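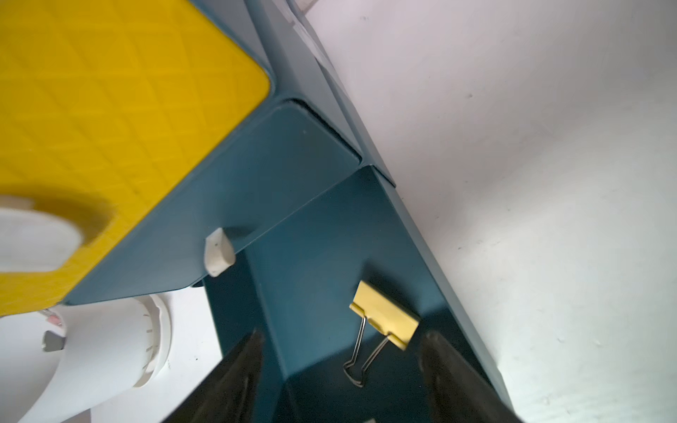 Closing force is the last number anyone should ask for, according to Evangelia Petridis. Her order was fingertip shape first, then where the camera sits, then how late the controller is, and force only after those three are settled.

I went to the Riron open day with the opposite order in mind. We have a small purchasing decision to make before June, two arms and whatever goes on the end of them, and the data sheets I had collected were sorted by newtons. These notes cover the bench session in the morning and the controller talk after lunch. I skipped the mobile base demo.

The bench session

Visitors were split into groups of 12 and each group got one table. Ours had a white top with two arms at it and a set of household and office items to work on. The exercise was a straight comparison of two finger sets on the same gripper body, with the same wrist camera left in place. Riron calls them the Prekik fingers (hard, narrow tip) and the Didura fingers (softer pad, broader contact). Both are parallel jaw and both bolt on with the same pattern. Swapping them took the operator a few minutes, including the zeroing routine.

The main object was a binder clip. It is a good choice for this kind of test. The body is a rigid wedge, the handles are thin wire, and the two parts ask for different grasps. Placed on a flat table, a clip is easy for almost anything. Placed in the trough of a plastic storage rack, it gets harder: the side walls limit how far the jaws can open on the way down, and the clip can settle against a wall at an angle that leaves no room for one of the fingers.

The Riron procedure was 24 attempts per finger set, with the clip dropped in by hand each time and no attempt made to tidy its pose. An attempt counted as good if the clip cleared the rack and stayed in the jaws until the arm stopped moving. The narrow Prekik tips were better at getting into position. The Didura pads were better at keeping hold once they had closed on something. The final scores were close enough that I would not buy on them, and Riron said the same.

The failure types were more useful than the totals. With the hard tips, most misses came after contact: the jaws closed on the sloping face of the clip body, and the clip rotated out as the arm lifted. With the soft pads, most misses came before contact: a pad touched the trough wall on the way in, the arm stopped on its torque limit, and the attempt timed out. Both are fixable. The first needs a better choice of grasp angle. The second needs a thinner finger or a more patient approach path, and a thinner soft finger bends more, so there is a limit to how far that goes.

One visitor asked for a run with the wire handles as the target. Results were poor for both sets. The handles swing on the body, so a good grip on the wire still leaves the clip hanging at an unknown angle, and placing it again is a separate problem. I would like to have seen this repeated with a tip that has a groove cut in it. Riron had one in a drawer but it was for a different body.

Camera position

The wrist camera sits close behind the fingers and looks past them. The tips come in from the bottom of the view and stay there throughout. The advantage is that the last part of the approach is seen at close range and the relation between tip and object is always in the picture. The costs are also plain. The fingers block part of what they are about to touch, they tend to be slightly soft in focus, and a large object near the lens takes up a lot of the view without contributing much to the task.

Riron had tried the camera at two standoff distances and settled on the shorter one for bench work. The longer one gives more context and fewer blind spots, but the bracket sticks out and catches on things. Anyone working inside bins or shelves should measure the bracket as part of the gripper. We had not done that in our own layout drawing, and the clearance we thought we had is partly gone.

Bright, plain surfaces were a second point. A white table under strong light gives the exposure control very little to hold on to, and the level shifts as the arm's own shadow moves over it. Riron locks exposure before each batch. I asked whether they lock white balance as well. They do.

Two arms on one bench

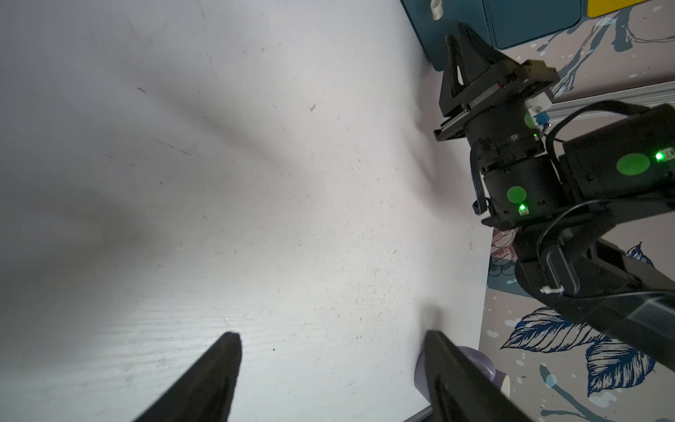 Wrist view across the bench toward the second arm. Indicator LEDs are green.

For the two-arm part, one arm was held still while the other moved, and then both were moved together. From either wrist, the other arm is a big dark shape at the side of the view with its own cables, and a detector trained on single-arm recordings will not have seen one. Riron's advice was to put the second arm in the training data from the first day, even for tasks that never use it.

Cable routing deserves a note. The slack loops needed at the wrist for a full rotation are larger than I had assumed, and they end up in the shared space between the arms. I plan to mock this up with string before we order brackets.

Controllers

The afternoon talk compared the stock controller with the Mensah unit. Both will run the arms. The stock controller was run at its default rate and the Mensah at 1000 Hz, and the difference shows mainly at contact. When a finger touches a wall, the faster loop backs off sooner, and the object is pushed a shorter distance before the arm gives up. On free motion I could see no difference between them.

The delay from camera to motion was measured separately. The figure given for the Mensah setup was 27 ms from end of exposure to first commanded change. No matching figure was given for the stock controller; the test rig had only been wired for one. I have asked for it by email. Until it arrives I would treat the comparison as incomplete — the loop rate alone does not say how old the picture is by the time the arm acts on it.

Power draw, noise and mounting holes were covered on a handout, which I have scanned to the shared folder.

Open items

Finger sets: request one pair of each on loan, plus the grooved tip if it can be made for the current body.
Camera: redo our clearance drawing with the bracket included.
Controller: hold until the stock delay figure comes in.
Test object: buy binder clips in two sizes and a rack with a trough narrow enough to matter.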